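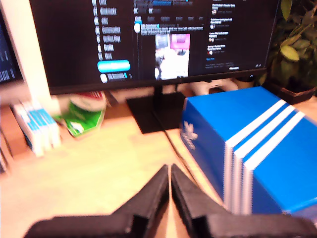
Cable routing on a two-monitor desk is done after both screens are at their final height and angle, and before anything else goes back on the surface. Turn the secondary screen inward first, then centre the main monitor on the chair. On a fixed stand with a short neck and a flat rectangular base, a thin cable left to run from the base diagonally across the desk takes up working area and catches on boxes and paper. The steps below move that run to the rear edge.

1. Shut down the computer and unplug both monitors at the wall.

2. Draw each cable straight back from the stand to the rear edge. Leave enough slack to tilt the screen through its full range.

3. Wipe the rear edge with a dry cloth. Fix adhesive clips at 15 cm spacing, starting 5 cm from the stand. We use Nellar clips; any flat-backed type will do.

4. Press the cables into the clips, power on one side and signal on the other. Do not bend a video cable tightly at the connector.

5. Gather the excess under the desk with hook-and-loop tape. Nylon ties have to be cut each time a monitor is changed.

6. Reconnect and power on. If a screen flickers, reseat the video plug at both ends.

Allow the adhesive to set overnight before pulling on any cable.

Abenezer Wubshet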